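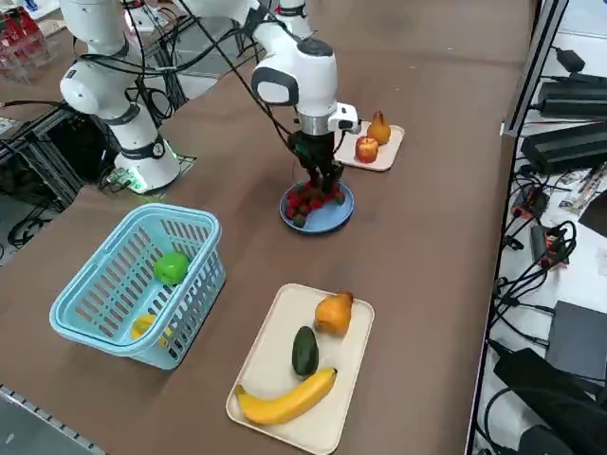
Write the rules before you plug it in

I have spent a good part of my working life reading safety instructions, and most of them were written after somebody had been hurt or something expensive had been broken. Robots that share a table with food, parts or people's hands are going the same way. The machines are getting cheaper and smaller, and the people who buy them are often not engineers. I think every bench with an arm on it should have a written set of rules, kept short, and that the trade should agree on what goes in it.

When I say this to people who run small labs they usually tell me the standards already exist. They do, and I would not want to be without them. But they are long, they cost money, and they were mostly drawn up with the factory floor in mind: a cell, a fence, a gate with a switch on it. A student who has been asked to get two arms to sort fruit by the end of July is not going to read them. She will read one sheet of paper if it is taped up at eye level.

Vlasta Holub keeps such a sheet at Trutener, where she looks after the benches. It has been rewritten many times and I have a copy of a recent version in front of me. Part of it reads:

Stop button within reach of the person working, tested at the start of each session.
Nobody reaches over the table while the arms have power.
Cables tied clear of the joints.
Anything that is not part of the task comes off the table.
If two arms share a table, write down which one gives way.

I would keep all of that, and the fourth line is the one I would fight for. Benches fill up. A spare board gets put down next to a base, a power supply goes on the nearest shelf, and a week later they have become part of the furniture. Vlasta's view is that a tidy table is a safety measure and should be checked like one. Radomír Pešek, who works with her, thinks this is fussing, and that an arm which can't cope with a bit of clutter isn't worth having. He has a point about the arm. He has less of a point about the person who leans across to pick up the loose board.

Cables are the other thing that gets let go. A loop that hangs clear when the arm is folded may pull tight when it stretches out, and the only way to know is to drive each joint slowly to both ends of its travel and watch. It takes a few minutes. At Skedari they made this a condition of signing the bench over from one user to the next, and Marek Malý, who brought the rule in, told me it was the most unpopular thing he has done there. He has kept it anyway.

Then there is the question of what counts as a good result, where I think the habits are worst. A group will report that its arm picked up a strawberry 55 times out of 100 and leave it there. Was a bruised one counted as picked? Were the berries in a heap or laid out singly? Did somebody put the plate back in the same spot each time? None of this is secret. It just isn't written down, and six months later the people who did the work can't remember either. Zdeňka Kováčik went through 1491 trial notes from an old project at Grarken and found that the word "success" had been used in several different ways, sometimes by the same person. She did not think anyone had been dishonest, and neither do I. They had never been asked to say what they meant.

So my list would have a second half, on the back of the sheet. What the task is, in one sentence. What counts as done. What counts as damage. Where things start, and who puts them back. When a person may step in, and how that is recorded.

The objection I hear most is that this slows people down. It does, a little. Agnes Haugland put it to me more strongly: she said that rules written early tend to be the wrong rules, and that once they are on the wall they are hard to get off again. I take that seriously. My answer is to put a review date on the sheet and to stick to it -- if a line has not been useful by then, cross it out. Vlasta's sheet has lost as many lines as it has gained.

I would also like suppliers to do their share. A small arm that arrives with a quick-start card should have the bench rules printed on the other side, with blank space for the buyer to add their own. It would cost very little, even on a run of 1000.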